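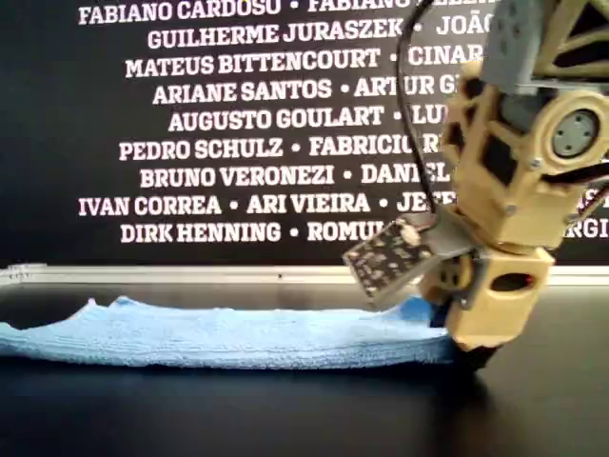 What should a first budget for a small two-arm cell include besides the arms?

Put in the power supplies, the cables, a frame to mount on, spare servos, spare fingers, the material you plan to handle, and the hours of whoever will assemble and repair it.

Stumcombe College > Courses > Applied Automation > Handouts > Unit 7: Planning and Buying Equipment

Print this page | E-mail this page

Unit 7. Planning and Buying Equipment
Instructor: Wendelin Hämmerli

Read this before the budgeting session and bring the blank cost sheet with you. We will fill it in for a towel-handling cell, the same task you worked on in Unit 6. You do not need the kinematics notes.

7.1 Start with the task

Most bad purchases begin with a catalog. Write the task down first, in one or two sentences, with the object and the result you want. "Pick up a towel by one corner, pass it to the other arm, lay it flat" is good enough. "Flexible handling of textiles" is too vague to buy anything against.

Next to the task, write what the equipment has to cope with:

- size and weight of the heaviest item
- how far the arm must reach, measured from where the base will be bolted down
- how closely the fingers must close on thin material
- whether one arm can do the job
- how many hours a week the cell will run

Cloth is light, so payload hardly matters in our case. Reach and finger shape matter a great deal. A towel also changes its outline every time it is picked up, and a gripper that does well on a flat edge may do poorly on a thick fold. Test on the real item before you order. If a supplier will not lend you a gripper, send them a towel and ask for their test results in writing. 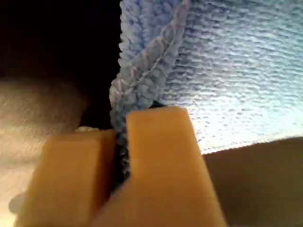
Figure 7.1. Gripper fingers closed on a fold of blue looped fabric.

7.2 Purchase price and the rest

For the exercise we use a kit price of $895 per arm. The kit has the joints, the printed parts and one gripper. It has no frame, no controller and no power supply, and you should read any quote for exactly this kind of gap. Two quotes with the same total can cover very different things.

Enter these lines on the cost sheet even when the amount is zero:

Arms. Quantity 2 at $895, which comes to $1,790 before tax and shipping.

Frame and work surface. Aluminum profile is priced by length and cut to order. Add brackets, bolts and end caps. Students forget the brackets every year.

Power and wiring. One supply per arm, plus an emergency stop, plus cable in the lengths you will need once the arms are moving. Measure the cable route with the arm stretched out fully.

Computer. Use one you already own if it meets the software requirements, but write down its value.

Sensors. Include the mounting parts.

Test material. Buy more towels than you think you need, all of one kind, in one order. A second batch may differ in thickness, and then your earlier results can't be compared with the new ones.

Labor. Put in hours at the department rate. Assembly, calibration and documentation are three separate lines.

Contingency. Set this by policy at your site. In this course, anything left at zero will be sent back.

7.3 Build or buy

Printed arms are cheap to repair if you have a printer and somebody who keeps it running. If you have neither, a printed arm can be out of use for weeks over a part worth very little. Ask yourself who will make the replacement bracket, how long it takes, and what the cell does in the meantime.

A finished industrial arm costs far more at the start and comes with a service contract, a safety file and a phone number. For production work that is usually the right choice. For a teaching lab or a trial of a new task, low-cost arms let you make mistakes at a price you can carry.

There is a middle way, and Grellitz used it for their sorting trial: rent first, then buy after the task has been shown to work. Rental looks expensive by the month. Compare it with the cost of owning the wrong arm.

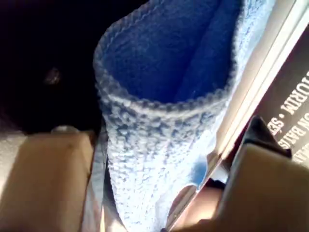 Stumcombe College, Department of Applied Automation, Teaching Laboratory

7.4 Wear parts and spares

Finger pads, servos and cables wear out. Everything else in a small cell tends to fail by accident. For the exercise, assume a servo life of 1000 operating hours. Divide that by your weekly hours from section 7.1 and you have the replacement interval to enter on the sheet. Use the hours the servo is powered, including the time it spends holding still. A joint that holds an arm up is working.

Finger pads are harder to plan. Soft pads hold cloth better and wear sooner. Keep one complete set of fingers per gripper on the shelf, labeled left and right if they differ. Write the print file version on the bag.

If you buy from Ametepe or another reseller, ask whether spares are stocked or made to order. Get the lead time in the quote. "Usually available" does not count as a lead time.

7.5 Space and people

Sixteen students can't learn on a single cell in one session. Divide the group, or budget for a second cell, or plan bench work that does not need the arms. Each of these has a cost and all of them belong in the plan. Last year's sheet left this out and we ran short of lab time by March.

When you draw the layout, mark the full reach of both arms, then the overlap where a handover can take place. Keep the bases clear of the cable run where you can.
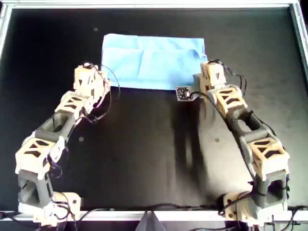 Add the standing room in front, access to the back for wiring, and somewhere to put down a laptop and a box of test material. A cell that fits on paper with its bases and rails can still need twice the floor once people have to work at it.

7.6 Comparing quotes

Use one row per supplier and the same columns for all. If a supplier leaves something out, price it yourself and mark the cell with your initials. Check the currency, the shipping terms and how long the quote is valid. Software needs its own column. The Porov control package, for instance, is priced in our exercise as a yearly license, so enter it for every year the cell will be in use.

Don't pick the lowest total until you have read the warranty. Look for what happens when you replace a part with one you printed yourself.

7.7 To hand in

1. The task statement.
2. The completed cost sheet, with a source for each price.
3. A layout drawing to scale, showing the reach of both arms.
4. A spares list with replacement intervals.
5. Half a page on build or buy, with your decision and the main risk.

Work in pairs. Put both names on the cost sheet and on the drawing. Late sheets are marked but do not get written comments.

Print this page | E-mail this page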